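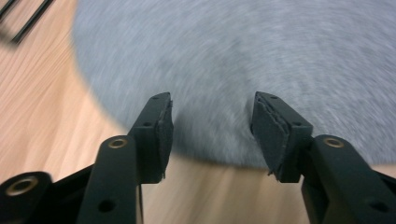
Page last changed: September, 4.15 pm

Can a machine tidy the living room yet?

Several members have written in since the last issue to ask whether it is worth waiting for a robot that can do the housework. The short answer is that floors are partly done, washing up is some way off, and the jobs in between are harder than they look. This item covers floors and rugs, which is where most of the letters came from.

Robot vacuum cleaners have been in the shops for years and the ordinary ones do a fair job on a bare wooden floor. Dust and crumbs sit on top of the boards and there is nothing for them to hold on to. A round, shaggy grey rug on the same floor is a different matter. Long pile can wrap round a brush, the edge is soft enough to be pushed about, and a curved edge gives the machine no straight line to follow. Many owners end up marking the rug as a no-go area on the phone app, and then they clean it by hand as before.

The next step is a machine that can pick things up. Anjani Kwok gave a talk on this at the Useswood hall and kept it to what can be done now. She works on gripping tools at Ogbonna, and her view is that the hand is still the weak point. Two fingers with soft pads will close on a sock or a toy brick well enough when it lies on a hard floor. Put the same sock on a fluffy rug and the fingers are apt to take hold of the rug as well. A person feels the difference at once and lets go. A machine has to be taught it.

Much of the teaching is now done by people holding the gripper themselves. They go round a room doing the chore, a camera on the tool records what the fingers are near, and the recordings are used to train the machine. Bello Akinola asked from the floor how many recordings are needed. Anjani said that her group had made 478 of tidying jobs on floors, and that it was a small collection. The trained arm managed a dropped cloth on bare boards most of the time. On long pile it was poor, and she did not have a figure she was happy to give out.

She also spoke about wear. The grey pads on the fingers are soft so that they can grip without marking things, and the same softness means they fray. Fibres work loose at the corners and the layers start to part. A worn pad may still hold a cushion but drop a pen. At Ogbonna they check the pads after every 200 grips and keep spares in a drawer. Anyone hoping to buy a household robot should ask what the pads cost and whether they can be changed at home with a screwdriver.

Furniture legs came up more than once. Thin black legs close to the floor are easy to miss when the light is dim, and a machine reaching under a chair has to keep its elbow clear as well as its fingers. Uchenna Amadi, who has a robot vacuum at home, said hers gets stuck under the same chair most afternoons and she has stopped trying to cure it. She lifts the chair on to the table before she goes out.

On price there was not much to report. Odier hires out a wheeled machine with one arm to care homes and small hotels, and it can clear a corridor of towels and laundry bags. It is not sold for private houses. Zorkska has shown a smaller one but has given no date for it. Neither is meant for shaking out a rug, and Anjani did not expect to see that done well within 5 years.

For the time being, members with long-pile rugs are best served by the old method. Take the rug outside, shake it, beat the back, and let the vacuum do the bare floor while it is out of the way. The machine makes a better job of the boards with nothing lying on them.

Ayodele Danladi has the notes from the talk and can send them by post or email. Bukola Ekpo is putting together a second item on kitchens, and would like to hear from anyone who has tried a machine that loads a dishwasher or wipes a worktop. Please say what it was, how long you had it, and whether you still use it.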